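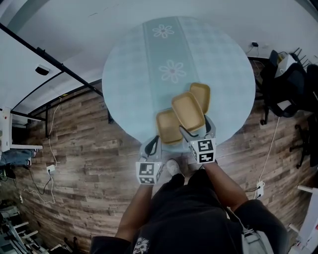

Taha Ouazzani
Contributing editor, workshop automation

The part of a homemade gripper that takes longest to get right is the linkage behind the jaw. Motors, boards and printed shells can be bought or copied. The linkage has to be fitted, and at Odwood, the shared workshop in Gorkanthorpe where I have kept a bench since September, most of my hours on this build went into it.

The project is called Clinder. It is a pair of hand-held grippers, grey in the body, with a curved black finger in the jaw and a white cube of printed square markers on the back end. The operator holds one in each hand and does an ordinary job with it. Software finds the markers in the video, works out the position and angle of each cube, and from those derives the path of the fingertips. A robot arm fitted with the same jaw can later be given that path.

Shallow trays make a useful test piece. The rim is thin, the corners are rounded and the walls give very little to close on. Three of them overlapping on a table are harder again, as the finger must come in over one rim without dragging the next. With the right-hand gripper on the lower end of the middle tray, the tray tilts, and the operator has to correct with the wrist. That correction is what I want in the recording.

The first version used a single pivot and a trigger on a steel cable. It closed well and opened badly. Return springs strong enough to open the jaw tired the hand inside 200 cycles. The second version has 2 parallel links per side and a shorter trigger throw, and the spring could then be dropped to a lighter gauge. Each unit weighs 675 grams with its cube fitted. I would like to lose a quarter of that, most of it from the rear of the body, where the walls are thicker than the load requires.

The cube went through fewer changes. Flat markers were tried first and failed whenever the wrist rolled past a certain angle – the camera saw the edge of the plate and lost the pose. A cube presents another face as the first one turns away. The cost is bulk behind the hand, and when both grippers work close together the cubes can collide. Matte paper is preferable to gloss for the printed faces. Gloss throws back ceiling light and the corners of the squares wash out.

Calibration is done per unit. The offset from cube to fingertip is measured with the jaw shut against a fixed pin, then entered by hand. I used a routine called Erraji, written by another member of the workshop, which rotates the gripper about the pin and solves for the offset. It wants at least 204 frames. Fewer will produce a number, and the number will be wrong by several millimeters.

Two faults remain. The trigger pivot wears oval in printed nylon and needs a brass bushing. The finger pads also pick up dust and begin to slip on smooth rims, so they are wiped with alcohol before every session. A softer pad material is on order, and the bushings will be pressed in when the bodies are next apart.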